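FOR IMMEDIATE RELEASE

Ludomholm Publishes Results of Two-Finger Gripper Comparison

Fatmont Finger Set Completes 600 Grasp Attempts on Glossy Molded Parts

DAĞDELEN, May. Ludomholm, a test house for small-parts handling equipment, has released the results of a bench comparison between two sets of parallel gripper fingers. The fingers, supplied by Fatmont and Plumen, were run on the same arm, with the same controller and the same wrist camera. Only the fingers and their mounting screws were changed between runs.

Each set made 600 grasp attempts on hard plastic goods with curved, shiny surfaces. Parts were presented on a flat tray in positions chosen by the test software. An attempt was counted as good if the part was lifted, held for 2 seconds and set down without slipping. The Fatmont set failed on 29 attempts. Failures were logged by finger opening, approach angle and closing force.

"Rounded plastic is a hard case for a flat finger pad because the contact area is small," said Serena Melis, test engineer at Ludomholm. "We kept the closing force low for both sets, so the shape of the tip had to do most of the work."

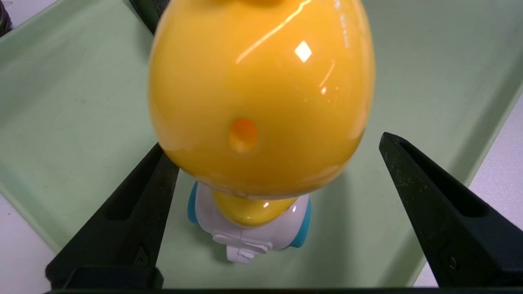 Can the wrist camera be replaced with a fixed overhead camera?
A fixed camera can be used with either finger set, but the arm must be calibrated again and the published results do not cover that setup.

Reflections were treated as a separate test item. Bright spots on glossy parts can shift the edge found by the vision software, which moves the planned grasp point. Lighting was therefore held constant for all runs, and exposure was locked at the start of each session.

The full report includes force logs, finger drawings and the controller settings. "Customers asked for raw logs along with the pass rate," said Remo Fontana, who manages the test program. "They can now check our count against their own parts."

The report is available from Ludomholm on request under document number 709. Questions on test methods are answered by phone on Wednesday afternoons.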